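Routine Care of the Two-Arm Cell at Lindumstead

The purpose of this post is to record the maintenance procedure now followed for the two-arm cell at Lindumstead. Several readers wrote after the September entry to ask how the cell is kept in working order between longer sessions, and the notes kept on the bench had grown difficult to follow. The procedure set out below replaces those notes. Roya Hassanpour has reviewed it and supplied the section on cables.

The cell is referred to as Kanbridge in all of my records. It consists of two small arms bolted to a slotted aluminum rail, a square work surface, and three upright walls. The arms are named Vorel (left) and Bhardwaj (right). The names have no technical meaning, but they are written on the spare parts bags and will be used here.

General Conditions

Maintenance is carried out after every 24 hours of running time, as recorded in the log. A full inspection, including the removal of the gripper jaws, takes place after 300 hours. The routine check described in this post requires one person and can be completed before lunch if no faults are found.

Power must be switched off at the wall before any fastener is touched. The arms should be lowered by hand to a resting position first, as they will drop when the motors lose power. I bent a gripper bracket in the spring by neglecting this step, and the replacement took longer to arrive than I care to report.

Only the tools required for the check should be brought to the surface, and all of them should be returned to the toolbox at the end. Test pieces may remain in place until the reach check has been completed.

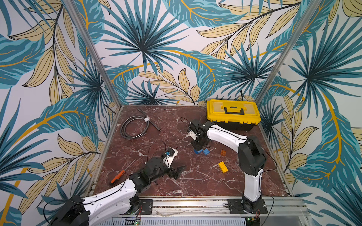 Base Plates and Rail

Each arm is held to the front rail by a black base plate. The bolts are to be checked in a diagonal order and tightened by hand only. A quarter turn is the most that should ever be needed. If a bolt accepts more than that, it should be removed and the thread examined.

The position of each plate along the rail is marked in pencil. If a plate has moved away from its mark, it must be returned to the mark before the arm is powered, and the entry "plate reset" made in the log. Vorel has required this twice. Bhardwaj has not required it since the rail fittings were changed.

Joints and Fasteners

The joints are examined from the base upward. The arm is supported with one hand while the other moves each joint slowly through its range. A healthy joint offers even resistance. Grinding, clicking or a loose spot is recorded, and the joint is not used until the cause has been found.

The small fasteners along the white links work themselves loose more readily than the larger ones at the base. They should be made snug and no tighter, as the plastic will strip. I keep 5 spares of each size in a labeled bag and reorder when the bag is down to two.

Cables (contributed by Roya Hassanpour)

Every cable that crosses a joint must have enough slack to form an open loop when the arm is folded, and enough remaining slack to avoid pulling when the arm is extended. Both positions are to be checked. A cable that passes one test will often fail the other.

Connectors at the control boards are pressed home with a fingertip. They are never pulled by the wire. Any cable with a flattened section, a sharp bend or a worn outer layer is replaced in full. Tape is not an acceptable repair in this cell.

Restoring Power and Checking Reach

When power is restored, the green light on each board should be confirmed before the control program is started. The arms are then sent to their home positions one at a time, Vorel first.

The reach check uses plastic toy bricks as targets. Each arm is directed to pick up a brick, raise it, and return it to the same place. The speed setting for this check is 115 in our control program, well below the value used in ordinary sessions. A missed pick is repeated once. A second miss means that the arm must be calibrated again before further use.

Results are written in the log on the same day, together with the running hours and the initials of the person who carried out the check. A revised calibration procedure is in preparation and will be posted separately.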